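Jul 26, 2025
Dye bench, natural colour tests

Avocado stones again, and I am so pleased with this batch! Kiran Bisht saved me a bag from the cafe and I got 400 g of chopped stone out of it, simmered in 4 litres of rainwater. Held at 70 degrees and no hotter (last month's went brown when I let it boil). The liquor came up a gorgeous rusty rose, much deeper than the skins ever gave me.
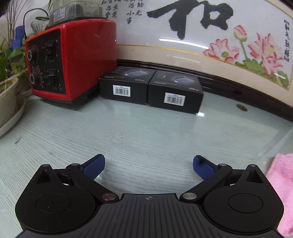
Bench top, pale blue-green with the wavy grain.

Soy milk pre-soak on half the swatches, plain scour on the rest. The soy ones grabbed colour faster on the cotton, and I couldn't see any difference on the wool. Brijesh Kaushik reckons the Agarwal calico has a finish on it that needs a longer scour, so I'll give the next piece a proper hour. Iron dip turned everything a lovely dove grey. More of that please. 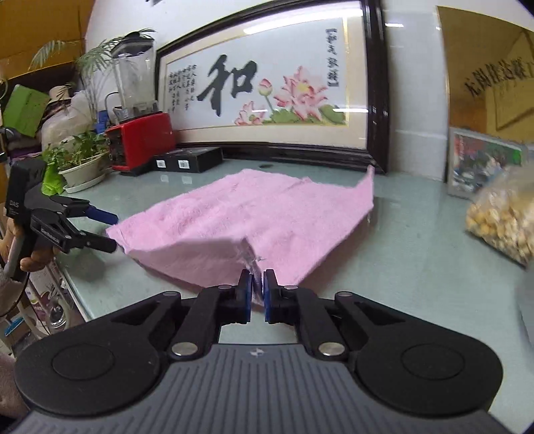 Next job is a colour card for the Kava scarves, so I can stop trying to match from memory. They want something very soft, paler than anything in today's pot. The light pink of the towel is close to what I have in mind, maybe a touch warmer, and fuzzy pile always reads paler than flat weave so I'll need to allow for that. Try a second exhaust bath first, 700 mL of the leftover liquor topped up with rainwater.

Still to do: label the jars, order more soda ash, ask Kiran for stones.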